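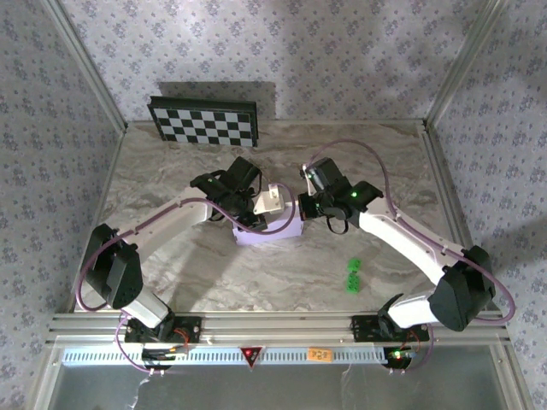 The two-arm cell at Tveit, with the lavender box between the grippers.

Do purple walls make a robot smarter?

2023-04-08

I've been putting off writing this one up, mostly because I like the people involved and I don't think their result says what the talk title said. The title was "Scene Variety Beats Demonstration Count." It's a strong claim and a popular one, and after spending a good part of March with the numbers I'd put my confidence in it a lot lower than the room did.

The setup first. Tveit is a small lab that trains bimanual manipulation policies by imitation. Somebody teleoperates the arms through a task, the joint positions and video get saved, and a network learns to copy it. The task in this case involves one arm bringing a small part to a box while the other arm steadies or repositions what is already there. They call the training recipe Skamard. The part that got everyone excited is that Skamard swaps the look of the workspace between batches of demonstrations: different wallpaper, different tabletop covering, different box. The floral paper and marble pattern in the photo are one of those looks.

The headline comparison goes like this. One policy was trained on 500 demonstrations in a single look. Another was trained on the same number, spread over 20 looks. Both were then tested in looks neither had seen, and the second one won by a lot. The first one mostly reached for empty air.

Fine. I believe that. I'd have been amazed by anything else. If you train a vision policy against one wall forever, it learns the wall. People have been saying so for as long as there have been vision policies, and the folks who randomize textures in simulation have been saying it louder than most.

My trouble starts with the next step, where "variety helped when we tested on new looks" turned into "variety beats count." To say that, you have to trade one against the other. You'd want a small varied set up against a large plain one, and ideally several sizes of each, so there's a curve to look at. What we got was one size. The number of demonstrations never moved! You can't say a thing beats another thing when you held the other thing still.

I asked for the smaller runs and they were nice enough to send what they had. There's one varied policy trained on a much smaller set, and it does worse than the full varied policy, as you'd guess. There's no plain policy at that size to put next to it. So we have three corners of a square and a title about the fourth.

Second complaint, and this is the one I care about more. Look at what stays put when the wallpaper changes. The arms are bolted to the same front rail. The aluminum posts are at the same back corners. That checkerboard leaning on the back wall is a gift to any network that wants a landmark. A policy can ignore the flowers completely and still get its bearings from a high-contrast black-and-white grid, and if that's what it learned, "generalizes to new scenes" means "generalizes to new wallpaper behind the same checkerboard." I'd like to see the board taken out at test time. I'd like to see it moved to the other side. Either one would be an afternoon of work.

Eyerusalem Asfaw, who ran most of the training, disagrees with me on this and said I could quote her: "The policy sees mostly the wrist views. I think the checkerboard is a tiny part of what it's using. But no, we haven't tested that." That's a fair answer, and I appreciated the last sentence of it. She may well be right. My point is only that a guess about what the network attends to is still a guess, mine included.

Then there's the matter of how many times each policy got tried. Each one had 30 attempts in the new looks. With a gap as big as the headline one, that's plenty. With the smaller gaps further down their table, where they rank one way of picking looks above another, it's nowhere near enough. Two or three lucky grasps would flip the order. The talk spent a good ten minutes on that ranking, including a theory about why patterned walls help more than solid ones. I wouldn't hang a coat on it. If you're setting up your own cell and were about to go shopping for floral wallpaper on the strength of that table, please wait.

Also, what counted as a success? In the writeup it's "part placed in the target area." In the spreadsheet there's a column for attempts where the operator nudged something between stages, and a few of those are marked as successes. I asked about it. They said the nudges were small and came after resets, and that dropping those rows doesn't change the main comparison. I dropped the rows and they're right, the main comparison is fine. It does shuffle the small ones again, which goes back to what I said in the last paragraph.

To be fair to Skamard, a few things in it are better than the usual. They kept every failed attempt. They used the same operators across conditions, so you aren't measuring who had the steadier hands. They tested the policies in mixed order, which Himura's group didn't do in the comparison everybody was passing around last year, and I complained about that one too. And the method is cheap. Hanging new paper is a whole lot less work than collecting more demonstrations, so even a modest effect would be worth having.

What I'd want before I repeat the title to anyone:

A plain policy and a varied policy at each of a few data sizes, all on the same task.

The checkerboard gone, or moved, for at least some of the test attempts.

The arms shifted along the rail a little, so we learn whether "new scene" includes geometry or only color.

A lot more attempts for any ranking where the gap is small, or else no ranking.

Eyerusalem says the first is already planned and the second is easy to add. The third is harder because remounting means recalibrating, and they share the cell with the Tonarel project, which has its own schedule. I've offered to go over the results when they come in, and I'll post them here whichever way they fall, including if the checkerboard turns out to have been doing nothing at all and I have to eat this whole post.

Comments are open. If you've run something like this with the background changed and the landmarks pulled, send me the numbers, even if they're ugly.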